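홈 프로그램 발표자료 오시는 길 문의

발표 메모: 로봇 손 한 대를 돌보는 방법
마르잔 아바시(Marjan Abbasi), 2월

1. 시작 인사

안녕하십니까. 저는 Mommont에서 로봇 손의 정비를 맡고 있는 마르잔 아바시입니다. 한국어 발표는 두 번째이므로 천천히 말하겠습니다. 오늘은 제어 이론을 다루지 않습니다. 우리 욕실 셀에서 쓰는 손을 매일 어떻게 점검하는지, 그 이야기만 30분 동안 하겠습니다.

(물 한 모금. 다음 화면으로.)

아침 점검은 13개 항목이고 11분이 걸립니다. 첫 항목은 손을 밝은 면 위에 내리고 손가락 끝의 검은 패드를 보는 것입니다.

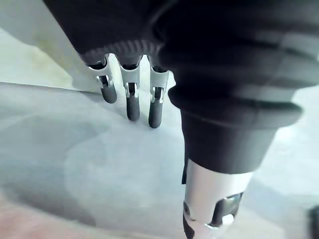
2. 손가락과 커버

패드에서는 갈라진 곳과 들뜬 곳을 찾습니다. 그다음 금속 마디의 홈 안을 손전등으로 비춥니다. 수건을 다루는 셀에서는 보풀이 홈에 들어갑니다. 저는 마른 붓을 먼저 쓰고, 압축 공기는 쓰지 않습니다. 공기를 불었더니 보풀이 링크 뒤로 더 깊이 들어간 적이 있습니다. 그때 분해하는 데 반나절이 걸렸습니다.

엄지는 따로 봅니다. 주름진 커버가 말려 있으면 엄지가 끝까지 펴지지 않습니다. 커버를 손목 쪽으로 당겨서 정리하고, 엄지를 세 번 벌렸다 오므립니다.

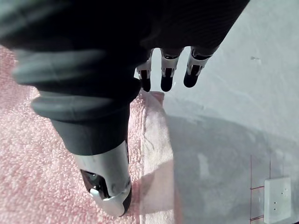 커버 교체 주기는 운전 60시간으로 정했습니다. 처음에는 더 길게 썼는데, 동료 테아노 파파스(Theano Pappas)가 기록을 보고 줄이자고 했습니다. 교체한 다음에는 반드시 영점을 다시 잡습니다. 새 커버는 조금 뻣뻣해서 예전 값으로는 엄지가 일찍 멈춥니다.

3. 팔과 케이블

(여기서 질문이 있으면 받기. 없으면 계속.)

케이블은 팔을 세면대 쪽으로 뻗은 자세에서 확인합니다. 대기 자세에서는 고리가 느슨해서 문제가 보이지 않습니다. 손목 근처의 클립을 손가락으로 가볍게 밀어 보고, 움직이면 다시 고정합니다. 저는 물건을 쥔 상태에서도 같은 확인을 합니다. 치약 튜브가 이 일에 편리합니다.

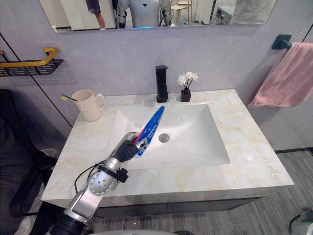

그림 3. 세면대 위에서 치약 튜브를 쥔 오른팔. 팔 옆으로 검은 케이블이 고리 모양으로 나와 있다.

쥐는 힘은 Sturkon 설정표의 낮은 단계에서 시작합니다. 튜브가 미끄러지면 한 단계만 올립니다. 두 단계를 한 번에 올리지 마십시오. 치약을 닦는 일은 점검표에 없습니다. (웃음을 기다리지 말 것.)

4. 수건 접촉 확인

마지막 항목입니다. 손가락 끝을 수건에 천천히 누르고 접촉값을 읽습니다. 값이 늦게 올라오면 저는 센서보다 커버를 먼저 의심합니다. 커버가 마디를 당기고 있는 경우가 많았습니다. 금속 표면의 얼룩은 천으로 닦고, 핀 주변에 새로운 긁힘이 생기면 위치를 적습니다.
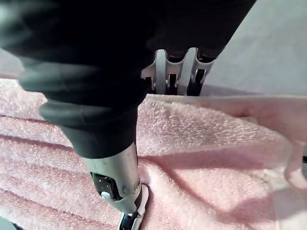

5. 기록과 질문

기록은 Plukari 폴더에 손마다 한 파일로 둡니다. 날짜, 커버 번호, 영점 값, 그리고 이상한 소리가 있었는지 씁니다. 소리는 말로 쓰기 어렵지만 그래도 씁니다.

질문 시간 10분. 예비 부품 질문이 나오면 Pawłowska 쪽 담당자 연락처를 알려 줄 것.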